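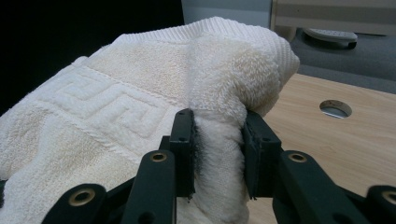
## Progress report: towel folding at the Dumlao laundry

Prepared by Kristine Lumanlan for the Tramora workplace fund, February 2026

### Where we are

The grant covers the first stage of moving hand folding at Dumlao over to the Jorker folding cell. In this stage our own folders record how they do the job with hand-held grippers, and Istico uses the recordings to train the cell. The target is 4000 recorded folds by the end of April. Recording is on schedule and the equipment budget has not been exceeded.

We began with the white towels with the Greek key border, as they make up the largest share of the hotel work. The border is flatter than the pile and the hem is ribbed, so the grip feels different depending on where the towel is taken. Istico asked for grips in all three areas. The folders had been avoiding the border out of habit and we have now changed the instructions to include it.

### Staff

Five folders are trained on the grippers. Each records for no more than 50 minutes before going back to normal duties. The first rota had longer turns, and two people reported sore wrists. There have been no further reports under the shorter turns.

Recording time is paid at the folding rate plus the training supplement agreed in the grant. Output on the main folding line drops when people are away from it, and we have been covering this with extra hours on the early shift. That cost is in the staffing line and was planned for.

The main question from staff is what happens to their jobs once the cell is running. Management has confirmed in writing that no folding post will be cut during the grant period. After that the plan is to move two posts to inspection and repairs, where we are short. The folders have asked for this to be settled before the cell is installed and I support that request. A meeting is booked for April.

### Equipment

Pad wear is the main maintenance item. Terry cloth is hard on the finger pads and the edges fray. We now check pads at the start of each turn and keep spares at the table. I have asked Istico for a written limit on how much wear is acceptable, as the folders are judging it by eye at present.

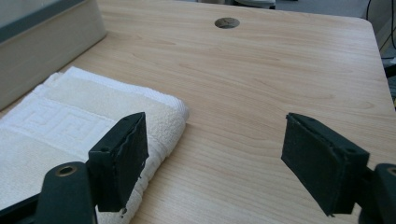
*Folded towel on the recording table, with wear showing at the edges of the finger pads.*

### Next stage

- Finish the bordered towels and start on bath mats
- Receive the pad wear limit from Istico
- Agree the inspection and repair job descriptions with staff
- Confirm floor space and power for the Jorker cell

No change to the budget is requested. We would like permission to move the unspent travel money into staff training, and a separate note on this will follow.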